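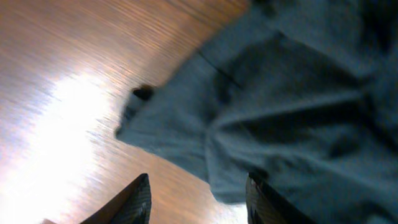
Where Do Our Old Clothes Go? A Semester With the Beranbridge Clothing Swap

Print this page | E-mail this page

Posted in July by a student in the Community Studies project class

I picked this subject after my closet rod broke. I had way too many clothes, and I wondered what happens to a shirt once its owner is tired of it. A whole semester later I'm still excited about the answer!

My main question was simple: do people in Beranbridge wear things longer if they have an easy place to trade them? I handed out a one-page survey at the swap on Lesley Street and got 35 back. I also read the swap's own logbook, which lists 1434 items brought in since it opened. Around 1000 of those found a new home, and the rest went to the rag bin or were still on the racks when I stopped counting.
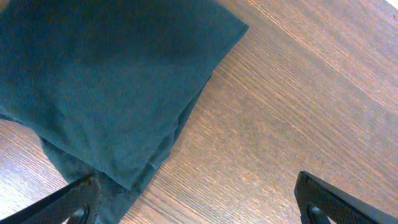
The survey answers were more fun to read than I expected. Lots of people wrote in the margins. One person had traded the same raincoat in and out twice (they missed it). Most said they give up on clothes because of fit, and worn-out fabric came second. Missing buttons and stuck zippers came up again and again, and those are such easy fixes.

Method

I visited the swap 4 times, always on a Tuesday, when it stays open late. I sorted the log entries by type: tops, bottoms, coats, kids' things and "other." The "other" pile got huge, mostly curtains and tablecloths. If I did this over I would give household cloth its own group from day one. 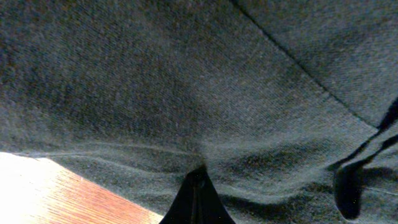

Kids' clothes moved fastest by far, often gone the same evening. Coats were slow until the weather turned, and then the rack emptied. Formal wear hardly moved at all, except for one week before the school dance.

I also wrote to Jodach, the company that picks up the rags, and to the Szénási repair shop downtown. The repair shop wrote back with a great list of beginner fixes, and I tried the hem stitch on my own jeans. It's crooked but it holds!
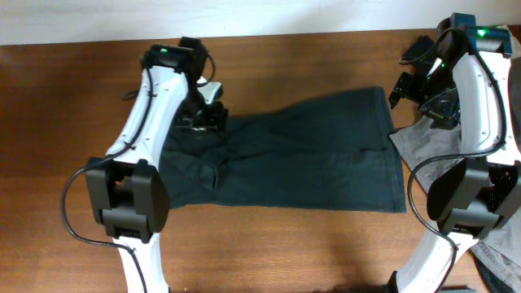 Jodach hasn't answered yet, so I can't say where the rag bin ends up. That is the biggest hole in my report, and I'd love for someone in next year's class to pick it up. The survey was small too, and everybody who filled it in already liked swapping. A table outside the grocery store would reach a better mix of people.

My copy of the log counts and the blank survey are in the class binder.

6 comments | 11 shares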